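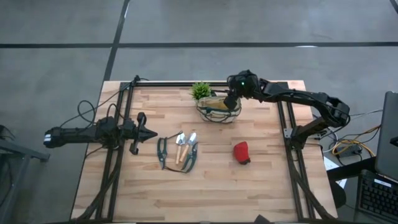
Dranow Introduces Water-Based Hard Finish for Wood Work Surfaces

CURNMONT, 2020-03-15 – Dranow, a maker of coatings for interior wood, has released Kodimholm, a clear two-part finish for benches, counters and tabletops. The product is water-based and is sold to joinery shops, furniture makers and maintenance departments.

Kodimholm is supplied as a base and a hardener. The two parts are mixed 10 to 1 by volume and must be used within 90 minutes at normal room temperature. Mixed material left over after that time should be thrown out, even if it still looks thin enough to spread. The finish can be applied by brush, short-nap roller or spray gun. Thinning is needed only for spraying, and then with clean water up to 5 percent.

The standard system is three coats. The surface is sanded to 120 grit before the first coat and lightly sanded between coats. Recoating is possible after two hours. Light use can start the next day, and full hardness is reached after seven days. During that week the surface should not be covered with mats, plastic sheet or cardboard.

Edge-glued tops made of narrow strips take up finish unevenly, with more going into the exposed end grain than into the face. 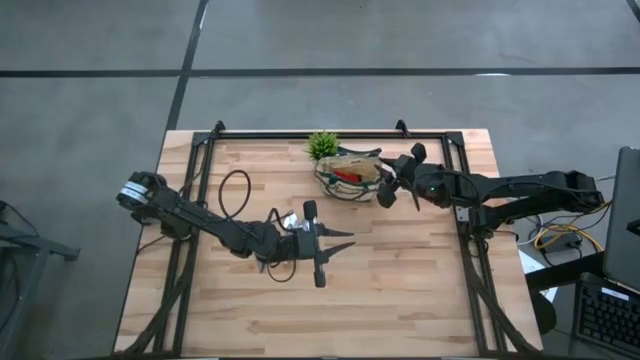
For this reason Dranow recommends one extra coat on all cut ends, applied before the faces are done. Undersides should receive at least two coats so that both sides of the top take up moisture at a similar rate. Tops that have been oiled in the past must be sanded back to bare wood. Wax residue will cause the first coat to pull away in small circles, and adding more finish does not correct this.

The release follows a test program at the company's Arellano plant. A total of 1,695 coated panels in maple, beech, birch and oak were checked over 52 weeks for scratching, staining and loss of gloss. Panels were exposed to coffee, machine oil, dish soap and standing water. Results by wood type are given in the technical data sheet, along with the cleaning schedule used during the tests.

Kodimholm is offered in matte and satin. A gloss version is not planned. Coverage is around 80 square feet per quart per coat on closed-grain wood and lower on oak.

Shipping to dealers begins in April in quart and gallon sets. The hardener is packed with the base and will also be sold alone. Unopened sets keep for one year if stored above freezing. Data sheets and sample boards can be ordered through the Dranow sales office in Curnmont.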